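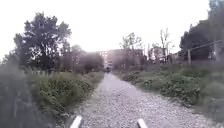

*The gravel path, looking straight down its length, with the big tree on the left.*

# Fernent Path Notes

Hi, and welcome! This folder is my running record of one gravel path and the plants that keep trying to eat it. It started as a list on the back of an envelope and got out of hand, so now it's a set of text files with a README like a proper project.

Last updated Friday, April 28, 2006.

## What the path is

Locals call it the Fernent, after the farm it used to serve. It leaves the lane at Bratley and heads more or less dead straight to the old Purkitz gate, 900 yards by my measuring wheel. The surface is loose gravel and crushed stone, light gray, pretty coarse in places and a lot finer in others. People walk it, run it, push strollers down it (with some swearing) and ride bikes on it if they don't mind the rattle.

What I love about it is how straight it is. You can see someone coming when they're just a little dark upright mark at the far end, and you've got ages to decide whether you know them or not. I'm usually wrong.

## What's in the folder

- `edges.txt` – how far the plants have crept onto the gravel, left side and right side, measured at fixed stakes
- `surface.txt` – notes on the stone: ruts, puddles, thin patches, places where somebody has dumped extra
- `plants.txt` – what I think is growing where. Read the warning further down before you trust it
- `trees.txt` – short, there aren't many worth a line each
- `walks.txt` – one entry per walk, 309 entries so far, and they vary a LOT in quality
- `old/` – the first attempt, with different stake numbers. I keep meaning to merge it

Everything is plain text with tabs between the columns. If you open it in a spreadsheet, tell it the first line is a header, or you'll get a walk that took place on the day "DATE".

## Left and right

This trips everybody up, me included, so it gets its own heading. **Left and right always mean walking away from Bratley.** If I did the walk the other way around I swapped the sides when I typed it up. There are a handful of walks from February where I'm pretty sure I forgot, and those have a `?` in the side column. Please don't fix them by guessing!

## How I measure the edges

There's a stake on each side at every spot I measure, set back in the growth where the mower won't find it (it found two of them anyway). I run a tape from the stake to the first bare gravel and write down the number in inches. Bare gravel means a patch as big as my boot with nothing rooted in it. Leaves hanging over the top don't count, only things growing up through the stone.

You'd think that would be easy. The edge is soft and wobbly all the way along, with plants spilling over from both sides, and two careful people could get different answers at the same stake and both be right. The right side is worse. Low stuff creeps out over the gravel there and it's hard to say where the path stops and the plants begin. I'd treat anything under a couple of inches as noise on that side.

The left has its own problem: the undergrowth is thick, waist-high or so for a good stretch, and getting the tape through it without bending it is a two-handed job. I've got one hand on the notebook. You see the issue.

## The plants file

OK, the warning. I'm not a botanist. I have a Hauser pocket guide that has been rained on so many times that the grasses section is one solid block, which means my grasses are terrible. Where I was sure I used a proper name. Where I wasn't I used things like "tall grass, yellow tips" or "the leafy one by the tree" and those are at least consistent with each other. I think.

The confidence column goes like this:

1. I'd bet money on it
2. I'd bet somebody else's money on it
3. it's green

Threes are in the majority. If you know your shrubs, please go ahead and send corrections, I'll be thrilled.

## The big tree

It gets more notes than it deserves, but it's my landmark for everything. It stands up above the undergrowth on the left and it's the one tree you really notice on that walk, so half the entries in `walks.txt` say things like "just before tree" or "well past tree." I've gone back and put a distance in wherever I could. It's 255 yards from the Bratley end, if you want to convert the rest yourself.

I haven't named the species here on purpose. I've changed my mind three times, and it's all in `trees.txt` if you want to watch me do it.

## Gaps and known problems

- Nothing at all for the weeks I had my foot in a boot.
- Stake 6 right was replaced, and the new one isn't in quite the same spot. Don't compare before and after.
- Early walks say "gravel good" or "gravel bad" and that's it. Sorry! Later ones say what was wrong with it.
- Weather is whatever the sky looked like when I set off. "White" means that flat pale sky with no shape to it, which I see often enough that it needed a word.
- The first 500 yards are much better covered than the rest, for the simple reason that I turn back when I get hungry.
- A few entries mention a bench. There's no bench on the path, it's in the lane – I was sitting on it while I wrote.

## Using any of this

Help yourself. Copy it, chop it up, print it out and leave it in the car. If you put it somewhere public, say it came from the Fernent Path Notes and link back to this page so people can find the newer version. I'd ask that you leave the question marks in when you pass it on, they took me longer than the numbers did.

If you walk the path and want to add an entry, send me the date, the direction, how far you got and whatever you noticed. One line is fine. Please leave the stakes where they are, and if you find the missing one from stake 4 left, it has a blue rag on it and I'd really like it back.

## To do

- merge `old/`
- dry out the Hauser, or buy another one
- recheck the far end, right side, before it all gets too tall
- settle the tree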